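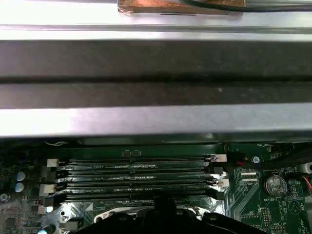 Nélida Domínguez wrote on 6/26/24:

> My knee is still stiff after the Galtbridge 10K, mostly on stairs. Do I keep Sunday's long run or drop it? The Helwood half is in November and I don't want to lose the base.

Drop it this week. I had the same thing two years ago and ran through it, and it cost me three weeks. Walk or bike on Sunday instead - flat roads only - and try an easy couple of miles on the Tonditz path once stairs feel normal.

The Helwood half still has 97 places open, so you can wait to sign up.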